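Can It Do the Dishes Yet?

The question I get most from readers of this newsletter, by a mile, is some version of "so when can I buy one that cleans my kitchen?" I counted the emails in the folder this week and there are 194 of them, going back to December. A few of you have written in twice. (Hi, Junusen family! Still no.)

So I spent a good part of the month bugging people who work on this stuff, and reading, and looking at an awful lot of gripper footage, and I came away more cheerful than I expected to be and also pretty sure you should keep your dish gloves.

My first call was with Wim Hermans, who used to fit out packing lines at Kuipers and now mostly gets hired to tell shop owners what they shouldn't spend money on. His line is that people worry about strength and speed when they should be worrying about wrapping. A box is easy. A box has sides! But a thing in crinkly plastic film changes shape when you squeeze it, it shines back at the camera from every fold, and if you grip too hard you've got lunch all over the shelf.
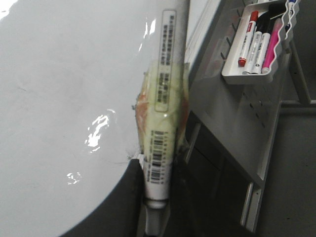 I asked him what he'd hand over to a machine tomorrow if he had to pick. He said moving the same crate from the same spot to the same other spot, all day, and he said it so fast that I think he's been asked before. What he wouldn't hand over is the little mixed-up jobs, where there's food next to stationery next to whatever somebody put down on their way past. My whole house is that job. My kitchen counter right now has a banana, a stapler and one sock on it, and I live alone.

Rocío Valdovinos is more hopeful. She runs trials for Unutia, the small outfit over in Fasham, and she thinks we rank chores wrong. We think of carrying groceries as easy and writing as hard because that's the order kids learn them in. For an arm, she told me, a pen is kind of a nice object. It's stiff, it has one working end, and the board stays put. The trouble is all in the touch - press too lightly and you get nothing, press too hard and the pen slides up in the grip and your next stroke starts in the wrong place. I had never once thought about how hard I push on a marker, and now I can't stop thinking about it. I tried writing my grocery list with my elbow locked and it looked like a ransom note. 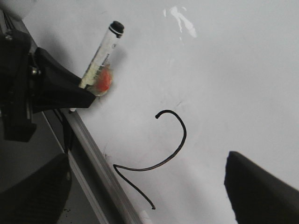 She also made a point about tools in general that I keep chewing on. Nearly every chore in a house is done with something in your hand: a sponge, a broom, a peeler, the remote. So holding a thing is only the start, and then you have to do something with the far end of it while you can't feel the far end directly. If machines get decent at that with pens, she figures, spatulas and scrub brushes aren't such a huge jump. Wim, when I passed this along, made a noise like a tire going down. I'd pay to have the two of them over for dinner.

As for money, I asked them both what a normal person might pay for a home arm that does one chore well, say, clearing the table. Rocío said she'd want it under 1000 dollars before she'd call it a household product. Wim said he could get a lot of paper plates for that.

My own test is the laundry. Give me a machine that can take a warm tangle out of the dryer and find both socks inside 30 minutes, and I'll clear a corner of the bedroom for it. Until then, if any of you have a gadget at home or at work that really does take a chore off your hands, write and tell me which one, and how often you have to go rescue it. I'll run the best replies next time.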